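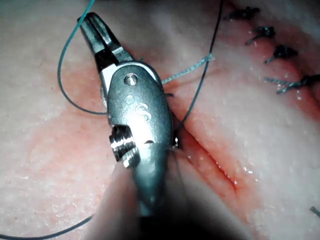

Figure 3. Wristed needle driver at the suture pad, wrist camera view.

4.2 Cable slack at the wrist joint

Of the 2,217 throws logged on the Zekport arm, two ended in a protective stop. Both stops followed the same fault: the jaw cable lost tension during wrist reversal, and the commanded angle and the encoder reading drifted apart for more than 890 ms before the controller reacted. The watchdog limit had been left at its factory value. 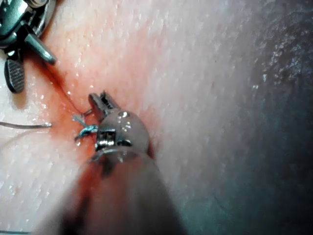 Iolanda Pimentel objects that a shorter limit would have stopped the arm on harmless lag as well, and asks that tension be measured at the pulley instead. We accept the first point. The Trotix drive unit has no tension sensor, so the limit was lowered only for wrist reversals, and the cables were re-tensioned before the remaining trials.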